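Speaker notes: Running a travel chess evening
Library talk, Skovdale. August 28, 2023

Slide 1. Start with the question I get most: why magnetic? Trains, hospital waiting rooms, tents. A knock on the table and an ordinary game is gone. Say that the Flellon club has 40 sets on loan and that the small folding ones go out first.

Slide 2. The board. Eight by eight, black and white squares, raised frame, hinge so it shuts into a case. Mention that pieces live inside when it is folded. Pass my own set round at this point and ask for it back before the break.
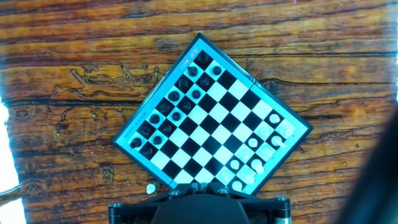
Slide 3. Setting up. Beginners go wrong in two places. First, the corner: each player needs a white square at the right hand. Second, king and queen. White queen on white, black queen on black. Pawns go in front, one row, no gaps. Let people do this at their own tables. Allow five minutes, more if there are children.

Slide 4. Small pieces. On a travel set the bishop and the pawn can look much alike from above, so tell people to look from the side before they move. Lift the piece clear. Sliding it drags the neighbours along, as the magnets are close together.

(Water. Check the time. If past the half hour, skip slide 5.)

Slide 5. Loans. The Prestard branch lent sets 1,013 times last year. Most came back complete. Missing pawns are the usual trouble, and we keep a tin of spares at the desk.

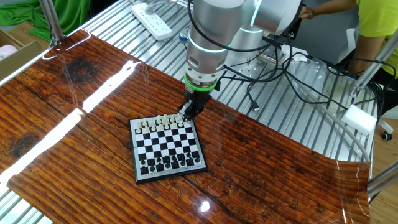

Slide 6. First moves. King's pawn two squares, then a knight. Do not go into named openings, it lost the room in December. Show how the middle four rows start empty and why you want a share of them early.

Slide 7. Questions, then play. Anyone without a partner comes to the front table. Sign-up sheet for the Vương beginners' ladder is by the door. Sets to be counted and closed before people leave, 32 pieces in each.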